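**Second arm or better grippers first? Budget due in March**

**ebakos** - 9:40 am

I have to turn in an equipment request for our packing bench and I'm stuck on one line of it. We do small parts kits in zip-top bags, and we want to move to a two-arm station where one side holds the bag and the other works the opening. I have quotes from two suppliers, Lonau and Grollberg.

Lonau sells the pair as a set with one controller. Grollberg sells single arms, so I could buy one now and the second next year. Per arm, Grollberg is cheaper. Support is extra with both.

What would you put first, the second arm or better grippers? And how much do I leave for fingers, pads and other small stuff? My boss wants a number and I don't have one.

Erzsébet Bakos

**flatpack_dan** - 10:15 am

Buy one arm. Put a fixture on the table to hold the bag. A vacuum plate and a bent bracket will do most of what a second arm does and you can make it in house. We ran kits that way for 7 years.

Spend what you save on a decent gripper. The stock ones are made for blocks and boxes.

**crequena** - 10:52 am

I'd go the other way, at least for zip bags. A fixture is fine if you only run one bag size. We run 15 and the changeovers ate the savings. Every size needed its own plate, and each plate had to be lined up again when somebody bumped the table.

We went to two arms with different grippers on each. The article I keep sending people is on the Brurnari site, in their section on soft packaging. Pasting the part that matters since the page loads slowly:

> Flexible bags are hard to budget for. The arm is the part everyone prices, but the work happens at the fingertips, and tips for thin film are usually a separate line on the quote.

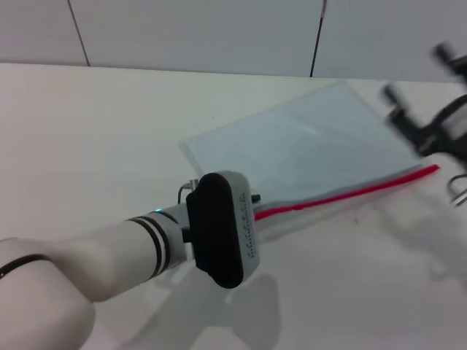 > *446 words · 2 min read*
>
> A zip-top bag lying flat on a smooth table gives a gripper very little to hold. With two arms, one tool can be placed over the bag near the seal while another reaches for the open end. The two tools do not need to match. Plan for two kinds of gripper and price the spares for each.

That last sentence is the one I'd show your boss. We bought two of the same gripper at first to keep the spares simple. One of them got swapped out before the first quarter was over.

Candela

**flatpack_dan** - 11:08 am

An integrator's website says to buy two kinds of gripper. Not a big surprise.

15 bag sizes is a lot. Erzsébet didn't say how many she has.

**ebakos** - 11:30 am

Seven sizes now, and probably a few more by fall. They all have the same style of zipper.

The pale, clear film in that picture looks a lot like what we buy. Ours also lies flat on the bench and slides if you touch it. Candela, did you put anything on the table surface?

**crequena** - 11:44 am

Yes, a thin rubber mat, cheapest thing on the whole order. Get a few and cut them to fit. Ours wear through where the tool comes down.

For the small stuff, I'd set aside almost a fifth of the arm price for the first year. That covers pads, fingers, mats, cables and one spare gripper body. It doesn't cover anybody's time.

**mtk_lineside** - 12:20 pm

Couple of things from the purchasing side.

- Ask Lonau if you can send back one gripper from the set and take a credit. Some sellers will do this before delivery and never after.
- Ask Grollberg to hold the price on the second arm in writing. If they won't, your "next year" number is a guess.
- Get the lead time on pads. We waited longer for pads from Makris than we did for the arm.
- Check that both arms can run off the same controller if you buy them a year apart. Don't assume it.

I'm with Dan on starting small, but with seven sizes I wouldn't build seven plates either. Could you run your two biggest sellers on a fixture and leave the rest by hand for now?

**flatpack_dan** - 12:35 pm

That I'd agree with. One arm, two plates, see how the numbers look after six months.

**crequena** - 12:41 pm

It can work, but then she is paying for safety scanning and floor space twice. We had the area signed off for one arm and had to redo the paperwork for the second. If you do go with one, lay out the cell for two and get it reviewed that way.

**ebakos** - 1:25 pm

Hadn't thought about the review. I'll call both of them this afternoon with the list from mtk and ask Lonau about the gripper credit. If they say yes, I'll request the pair. If not, one Grollberg arm with the bigger layout, and I'll put the mats and pads on their own line so they don't get cut.

Does anyone have a part number for the rubber mat?

**crequena** - 1:33 pm

Ours came off a roll from the shop supply catalog, no part number on it. I'll measure the thickness tomorrow and post it.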